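Home | About | Our Work | Open Day | Contact

Category: Who We Are

About Nesodero

Nesodero develops control software for tabletop manipulators. The company was set up by Leonie Bühler and Reto Ortner and works from a single floor of the Sutter building. Most of our customers run small-parts handling lines and want a new task checked in simulation before any hardware is ordered.

All tasks are built first in Susomard, our simulation environment. A typical task has a white table, a turquoise shelf unit and a short list of objects to be moved. Colours are kept plain so that errors in contact or grasp pose are easy to spot on a monitor. 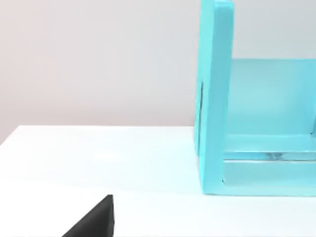 The open day is held once a year, in June. Visitors are seated in groups at the operator stations and shown a task from set-up to scoring. Soudabeh Bahrami runs the simulation session and Ambros Hauser covers grasp planning. Last June's programme consisted of 50 episodes of one shelf task, replayed at normal speed, with the joint torques plotted alongside. The full set behind it holds 1,842 episodes. Those rejected at review are kept in a separate archive with the reason recorded, and visitors may ask to see them.

Questions about gripper geometry took up most of the afternoon session. We use tapered fingers in the shelf tasks because they need less clearance beside an upright. The trade-off is a smaller contact patch, and the grip force limit has to be set accordingly.

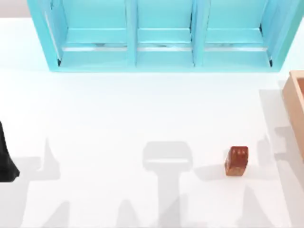 Do visitors need a background in robotics to attend?

The session assumes none, although some familiarity with coordinate frames will help in the second hour. Printed notes are handed out at the door.

Places are limited to 33 per session. School and college groups should write to Seraina Wieser, who also organizes site visits for customers outside the open day. Visits include the Nustel test cell when it is not booked for customer work. Closed footwear is required in the cell.

We use cookies to remember your settings and measure site traffic. Accept | Manage preferences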